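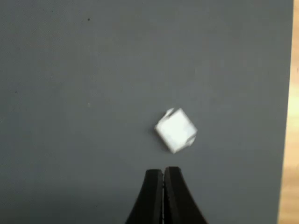 Plain gray surface with a fine texture.

Kadgate College
Office of Admissions and Enrollment
Progress Report to the Dullow Education Fund
Online Admission Screening Project, Second Reporting Period
Submitted Mar 20, 2022

1. Purpose of this report

This report is submitted under the terms of the grant awarded by the Dullow Education Fund for the transfer of the College's admission screening from paper to an online system. It covers work completed since the first progress report, matters still open, and the work planned up to the release of the admission list in July. Spending is reported separately by the Finance Office on the form supplied by the Fund.

2. Status of the project

The application portal, which runs on the Kesis student records system, is open to candidates at both the main campus and the Bunnag campus. Candidates can create an account, enter their personal and school details, upload result slips, and choose a first and second program. The payment page was added during this period and is in use.

At the close of the reporting period, 1,150 candidates had created accounts. Of these, 200 had started an application but had not submitted it. Reminder messages have been sent to these candidates at the email address given when the account was opened. A second reminder will be sent before the portal closes.

The screening module itself has been installed on the test server. It has not yet been opened to candidates. Departments have supplied their entry requirements in the agreed format, with the exception of the two departments listed in Section 4.

3. Work completed in this period

Application form. The form was shortened following comments received after the first trial. Questions on sponsor income and previous places of residence were removed, and the section on school leaving results was moved ahead of the program choice. Candidates awaiting results may now submit the form and upload the result slip at a later time. An application in this condition is marked "pending results" and is not passed to a department until the slip has been received.

Staff training. Training was held for 40 members of staff from the admissions office, the registry, and the academic departments. The sessions dealt with reviewing an application, returning it to the candidate for correction, and recording a screening decision. Staff at the Bunnag campus attended at their own site. A written guide was issued to all who took part, and the current version is kept on the staff pages.

Candidate support. A help desk has been set up in the admissions building and answers questions by telephone, by email, and in person. The most frequent requests concern forgotten passwords, names that do not match the result slip, and uploads that fail because the file is too large. The upload page now states the size limit next to the button. Name corrections still require a signed request and a copy of an identity document.

Access at Bunnag. Several candidates in the Bunnag area reported that they had no reliable connection at home. The computer room at the Bunnag campus is open to applicants on weekday afternoons for this purpose, and a member of the registry staff is present. Candidates are not charged for use of the room.

4. Matters outstanding

Entry requirements. The departments of Nursing and Surveying have not submitted final entry requirements. Nursing is waiting for confirmation of its quota. Surveying has submitted a draft that lists a subject combination no longer offered in schools, and the draft has been returned for revision. Neither department's candidates can be screened until the requirements are entered in the system.

Duplicate accounts. Some candidates have opened more than one account, in most cases after losing access to the first. The system does not at present block a second account where a different email address is used. The supplier has been asked to add a check against the examination number. Until the check is in place, the admissions office is merging duplicate accounts by hand, with the candidate's written agreement.

Status messages. The notice that a candidate sees after logging in does not distinguish between "under review" and "returned for correction." This led to a number of candidates missing a request to replace an unreadable document. The wording has been rewritten and is being tested. In the meantime, requests for correction are also sent by email.

Paper applications. A small quantity of paper forms was received by mail from schools that had not seen the notice of the change. These are being entered by admissions staff, and the schools have been written to.

5. Changes to the approved plan

The College requests the Fund's approval for one change. The approved plan provides for the screening module to open at both campuses on the same date. It is now proposed that the main campus open first and that Bunnag follow once the network upgrade at that site has been tested under normal use. The change would not affect the release of the admission list, and no additional funds are requested.

6. Work planned for the next period

The entry requirements for all departments will be entered and checked by the department concerned. The screening module will then be tested with a set of past applications, and the decisions it produces will be compared with those recorded on paper for the same candidates. Any difference will be reviewed by the registry before the module is opened.

The portal will close to new applications on the date given in the admission notice. Candidates with pending results will be allowed to upload slips after that date. Screening decisions will be confirmed by the departments and passed to the registry for approval.

The admission list is due for release in July. Candidates will be able to check their status by logging in with their application number, and printed copies of the list will be posted at both campuses. Admitted candidates will print their letters from the portal after paying the acceptance fee. Instructions for candidates who wish to change program will be published together with the list.

7. Documents submitted with this report

Revised application form
Staff guide to the application portal
Help desk log for the reporting period, with candidate names removed
Proposed schedule for the opening of the screening module

Questions on this report may be addressed to the Office of Admissions and Enrollment, Kadgate College.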